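The windows are in (mostly)

So the windows finally came in September, four weeks after they were supposed to, and I have a lot of feelings about it. If you've been following the sunroom saga you'll know I ordered from Stivimen, a small shop out past Zaresthorpe that builds wood windows one at a time. My sister thinks I'm nuts. She got hers off the shelf in an afternoon and was done with it, and I will admit there were evenings in August, sitting behind a wall of plastic sheeting, when I thought she had a point.

But our house has not got a single square opening in it. Edgardo Javier, who did the framing for us, put his level on the old sill the first day and just laughed. One side was almost an inch lower than the other! He said we could rebuild the whole wall and buy standard sizes, or we could leave the wall alone and get windows made to fit. The wall quote was scary. The custom windows came out at 430 dollars apiece, unglazed finish coat not included, and I wanted seven of them, so go ahead and do the math on the grand total. It landed a bit over 3000 and I said yes before I could talk myself out of it.

Evanthia Liapis runs the office at Stivimen and she is the reason I stuck with it. She called me back every single time. When I sent in my measurements she called to ask if I'd measured the width in the middle as well as the top and bottom (I had not), and whether I'd gone corner to corner both ways (I had not done that either). I went back out with the tape and a pencil behind my ear feeling very professional, and two of my numbers changed. If you're ordering anything custom, measure everything twice and write it down on something better than the back of a seed packet.

The delay was the glass. The shop makes the sash and the frames but the sealed units come from somewhere else, and one whole batch showed up with a cloudy edge, so Evanthia sent it back. I was annoyed for a day and then I thought, well, I'd have been a lot more annoyed looking through it for the next thirty years.

There was a 400 dollar charge for delivery, and I was too cheap to pay it. My neighbor Glykeria Politis offered her van, we padded it with every moving blanket on the street, and we made two trips. Please don't take this as advice. We drove the whole way home at the speed of a parade, and I winced at each pothole like somebody was stepping on my foot. For the second trip we left at 6:30 in the morning to beat the traffic on the county road, and that one was almost pleasant - coffee, radio, Glykeria telling me about her daughter's wedding. 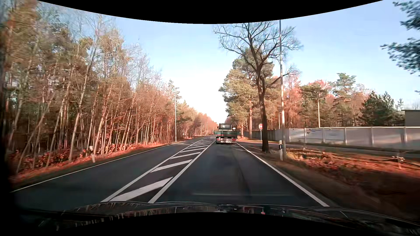 Anyway, all seven made it home without a scratch, and Edgardo had the first one in before lunch. I expected hammering. It was really a lot of standing around with little cedar shims, tapping one in, checking, pulling it out again, opening and closing the sash. The gap was even all the way up on both sides. I may have clapped.

Six are in now. The seventh, the little one over the bench, is leaning in the hallway with a towel over it. Edgardo found some soft wood under that sill and wants to cut it out and let the patch cure before anything goes on top. So that corner is still plastic, and it still flaps when the wind comes from the west.

Next up is paint. I've got the primer, and I'm stuck between a creamy white and a sort of mossy green that looks great on the sample card and possibly like a hospital on a whole wall of trim. I painted one scrap of each and propped them up on the sill so I can see them in the evening light. If anybody has lived with green trim, leave me a comment, I'd love to hear how you like it now. I'm buying the paint as soon as that last sill is done.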